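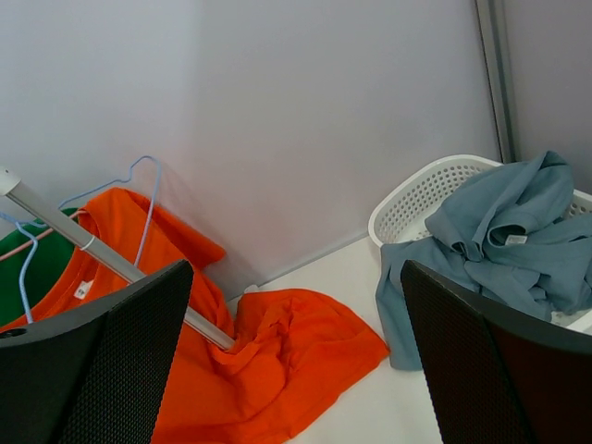
Ticket: Hanger cell stalls between garments, open day setup
Site: Novwood, demo hall
Opened by: Nilmini Barua
Assigned to: Asanka Sultana
Date opened: September 25, 2025
Priority: High (visitors in the hall)
Status: Resolved, one follow-up open

Problem as reported

The laundry cell stops partway through the hanging demo. The arm goes to the rod, opens the gripper, and waits there. No fault light. The operator screen says "target lost" and the run has to be cleared by hand before it will start again. It did this on 3 runs during the morning rehearsal. The first visitor group from Nustico is due after lunch and they are coming mainly to see this cell.

What is on the table: hangers on the rod, the orange T-shirt and the green garment at the rod end, the white basket with the gray-blue shirt at the other end. Same layout as the demo sheet.

Nilmini Barua

Log

Asanka Sultana: Got the ticket, on my way down. Please don't clear the next stall, leave the arm where it stops so I can pull the wrist view.

Nilmini Barua: OK. It is stopped now. I have asked Rezaul to keep people behind the tape.

Asanka Sultana: Looked at the wrist view. The orange shirt is on its hanger but most of the body is down on the table in a heap, and it runs out toward the middle. The end of the rod is pushed into the folds. The planner wants to see the end of the rod before it commits to a move, so I think that is the "target lost". The basket side looks usable. The gray-blue shirt hangs over the front but there is still bare table between it and the orange one.

Rezaul Akanda: Is the rod meant to be that low? At the March visit we had it higher and the shirts hung clear.

Asanka Sultana: Don't know. Brijesh set up the stand. Brijesh, can you check?

Brijesh Dhillon: It was lowered when we moved the cell so the back rows could see over it. I didn't know the planner cared. I can put it up 2 notches, that's as far as the clamp goes with this stand.

Asanka Sultana: Do that please. Power off the arm first and sign the lockout sheet - it was blank when I looked.

Brijesh Dhillon: Done. Sheet signed. Rod is up 2 notches and tightened.

Asanka Sultana: Re-taught the rod position. Ran it slow with the orange shirt. No stall. Ran it at demo speed, stalled once at the basket end, different message ("grasp not confirmed"). The fingers closed on one layer at the front edge and slid off. Moved the pick point back toward the pile and ran it again. Full cycle completed.

Nilmini Barua: Can we call it good? Kamasex are asking if their people can join the first group.

Asanka Sultana: Give me one more block of runs. If it stalls during the visit, press Hold, wait for the arm to park, then Clear. Don't press Clear first.

Asanka Sultana: 3 full cycles at demo speed, no stalls. OK to open.

Nilmini Barua: Thanks. First group went through. It stopped once when a visitor leaned over the tape and the scanner tripped, which is correct. Rezaul reset it and carried on.

Resolution

Rod raised, rod position re-taught, basket pick point moved back. Changes saved to the cell under the profile "openday".

Follow-up

Nuwan Dissanayake to add rod height to the demo sheet, and to ask Liyanage for a taller stand. Until then the rod stays at the top notch.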